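Sprechernotizen – Bericht der Abteilung Rudern, Jahresversammlung Ruderverein Sindwood
9. Mai 2022

Folie 1: Begrüßung
Im Namen der Abteilungsleitung begrüße ich die Mitglieder sowie die Gäste aus Tolutholm. Der Bericht umfasst die Wintervorbereitung und die Frühjahrsregatta.
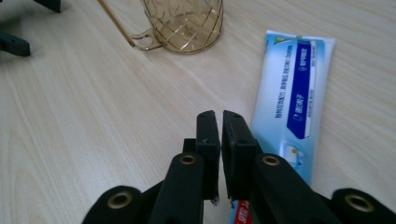
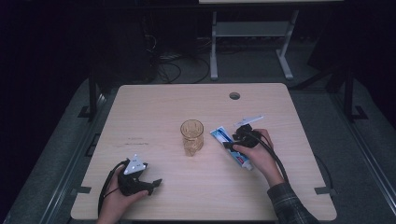

Tisch mit heller Holzmaserung, zwei Aufnahmen

Folie 2: Regatta Skosness
Im April gingen 68 Aktive an den Start. Der Frauenachter gewann das Hauptrennen über 3.850 Meter mit 2 Längen Vorsprung. Der Männerachter lag bis zur Brücke gleichauf und wurde Zweiter.
(Pause, Applaus abwarten)

Folie 3: Trainingsbetrieb
Die Wassertage auf der Heo bleiben unverändert. Bei Hochwasser entscheidet die Trainingsleitung über die Freigabe – Aushang am Bootshaus beachten. Im Nachwuchs wurden 25 Neuanmeldungen verzeichnet.

Folie 4: Ausblick
Die Renngemeinschaft mit Tolutholm soll fortgeführt werden. Der Entwurf der Vereinbarung liegt am Eingang aus. Änderungswünsche bitte schriftlich einreichen.
Überleitung zum Kassenbericht, Fragen werden im Anschluss gesammelt behandelt.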